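Pince parallèle : la pièce tourne entre les doigts pendant le déplacement
Forum Ornwood, rubrique Construction en atelier partagé
24 mars 2024

Tarcísio Guimarães
Madame, Monsieur,
Je me permets de solliciter l'avis des membres au sujet d'un bras monté dans notre atelier partagé. Le contrôleur est un Fliron, la pince possède deux doigts parallèles à mors plats. La tâche consiste à prélever des connecteurs au-dessus d'un plateau métallique et à les ranger dans des bacs bleus.
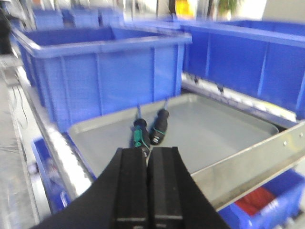 La consigne de serrage est fixée à 70 % et la descente s'effectue en 2000 ms. Malgré cela, les corps cylindriques pivotent dès que le bras accélère latéralement. Convient-il d'augmenter l'effort ou de modifier les mors ? Je précise que le micrologiciel est en version 1545.
Avec mes remerciements anticipés.

Queiroz
Bonjour,
Il y a lieu d'augmenter le serrage à 100 %. Le problème a disparu chez nous.

Rerner
Monsieur,
Je déconseille la solution précédente : un effort maximal permanent échauffe le moteur et peut marquer les gaines. Un cylindre saisi entre deux faces planes ne porte que sur deux lignes de contact, et le poids du câble suffit à le faire tourner. Nous vous recommandons de coller sur chaque mors une garniture en silicone de 4 mm, entaillée en V dans le sens de la longueur, puis de réduire l'accélération latérale de moitié.
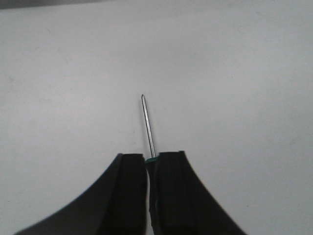
Avant toute modification, il est souhaitable de procéder à un essai avec un objet rigide et sans câble. Cet essai permet de séparer le défaut de serrage de l'effet de traction du fil. Un petit tournevis convient parfaitement, tenu par le manche entre les deux mors, tige métallique vers l'extérieur : on repère l'inclinaison de la tige au départ, puis on la compare après dix allers-retours. Une légère inclinaison initiale est sans importance, pourvu qu'elle n'évolue pas. Si elle augmente, il faudra vérifier le parallélisme des doigts avant de coller quoi que ce soit.

Tarcísio Guimarães
Je vous remercie de ces précisions. L'essai sera effectué avec les mors d'origine et je communiquerai les relevés dans ce fil.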